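About Skuvedier

Skuvedier records manipulation data for companies and university labs that train robot control policies. We do not build robots and we do not sell trained models. A client sends a task definition, we collect demonstrations of that task on two-armed hardware, and the client receives synchronized video, joint positions, hand commands and a label file.

The company was started by Normand McKinnon and Catalina Painemal, who had worked together on test fixtures for assembly lines. McKinnon runs the recording floor. Painemal is responsible for the data format, the checks and everything that leaves the building. We now have 16 employees, most of them operators, and 2 sites. Brudmont holds the recording cells and the machine shop. Fuentealba handles review, labeling and storage.

How we collect

Every demonstration is driven by a trained operator. New operators spend their first 30 hours on practice tasks, and nothing from that period goes into a delivered set. After that they are assigned to one task family at a time. Rotation between families happens between projects.

An episode starts with a reset of the workspace and ends when the operator marks it as success, failure or abort. All three are kept. Failures are labeled with a cause from a fixed list (missed grasp, dropped part, jammed insertion, wrong target, hardware fault) and delivered in a separate folder, so that a client can include or exclude them without filtering.
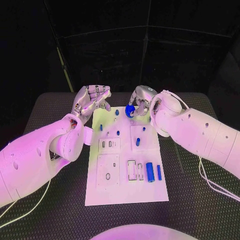

Insertion is our largest task family, and the one with the most written procedure behind it. Boards and parts are made in our own shop, and each board layout has a revision number that appears in the episode header. Part types are mixed on a single board because a policy trained on one shape tends to learn the position of the hole and little else. A layout may combine upright blue pegs, a ring held in the fingers of one hand, and a thick and a thin cylinder lying flat beside metal-framed slots of matching proportions. Wide and narrow variants of the same shape are placed close together on purpose: the policy has to choose the slot by size. Lighting is treated as a variable too, and strongly colored light such as magenta is logged as its own condition.

Review

Each episode is replayed once by a person who did not record it. The reviewer confirms the outcome label, trims idle time at the start and checks that the video and joint streams line up. Episodes that fail the timing check are removed and recorded again. Disagreements about a label go to the site lead, whose decision is written into the file along with both original labels.

Flestico

Flestico is our internal recording software. It writes one file per episode and refuses to start if a camera calibration is out of date. Clients receive the reader library with source code. The current format version has been stable since February, and older sets can be converted on request.

Working with us

The standard catalog lists 108 tasks with fixed layouts and published reset procedures. Custom tasks begin with a short pilot, after which the client reviews the files and either approves the procedure or sends changes. Physical parts supplied by a client are returned at the end of the project — please ship them to Brudmont, with a drawing and the tolerance you expect us to hold.

Technical questions about formats go to Catalina Painemal in Fuentealba. Scheduling and site visits go to Normand McKinnon in Brudmont.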